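Local History Methods, Handout 6
Family papers and small collections: first intake
Instructor: Domingo Acuña

Private papers usually reach a local archive in the order the last owner left them. Record that order before anything is moved. Give the whole group one accession number, then number each container in the sequence in which it is opened.

The Arancibia papers will be used for practice. They hold 64 letters, a ration book, and 6 unbound ledgers from the Nunby grain store. Letters stay with their envelopes. A postmark often supplies the only date, and a letter separated from its envelope can rarely be placed again.
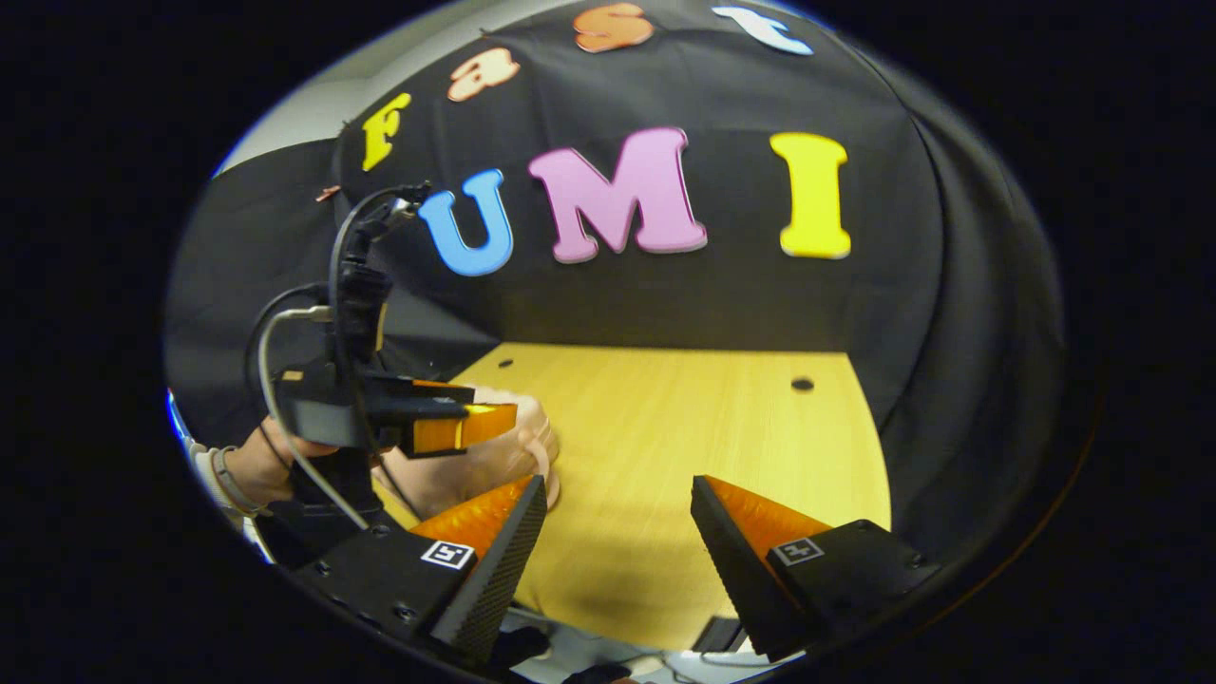
Transcribe lettering exactly as it stands, on envelopes, banners, shop signs and souvenir goods alike. Keep upper and lower case as found. Where a small line sits over a larger one, enter the upper line first: "fast" over "UMI" is entered as fast / UMI, with the slash marking the line break. Color goes in the note field, letter by letter if it varies (blue U, pink M, yellow I). Do not expand initials unless a second source in the same collection supports the reading — a guess entered in the title field tends to be copied into later indexes.

Place names need the same care. Renddale appears in the ledgers under two spellings, and Plestberg was used for both the parish and the rail stop. Enter the spelling found, then the standard form in square brackets.

Reading for next session: the Renddale finding aid, introduction and series list only. Bring one completed intake sheet.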